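Goncombe Pipette Hire and Servicing — FAQ
Updated Nov 8, 2022

How do I send pipettes in?
Post or drop off. Wipe them down first please, and put the decontamination form on the OUTSIDE of the box. No form, we don't open it.

How long does it take?
Four working days once it's booked in. Longer if we're waiting on seals.

Do you service multichannels?
Yes. Priced per channel, ask for the sheet.

Should I store them flat or upright?
Upright, on a stand. Always. Liquid runs back into the barrel otherwise and thats the repair we see most. 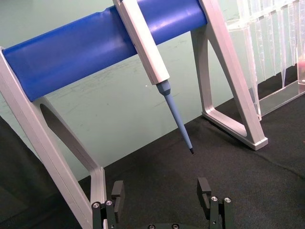
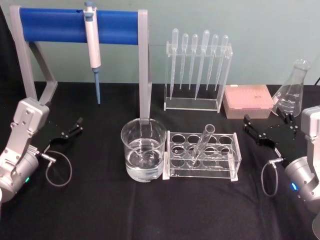
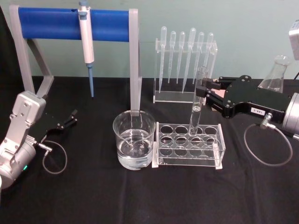 Don't leave a used tip on overnight either. And wind the volume back up to max before you go home, easier on the spring.

Can I hire while mine's away?
Usually — we keep 20 loaners, colour coded by volume. October was a mess but we've caught up.

Do you pick up?
Only from the Toso and Rengifo buildings. Everyone else, courier.

Cancelled my booking, do I get a refund?
Yes if the box hasn't been opend. After that, labour is charged.

Who do I ring?
Jummai Ojo at the front desk, mornings are best. Email is fine too.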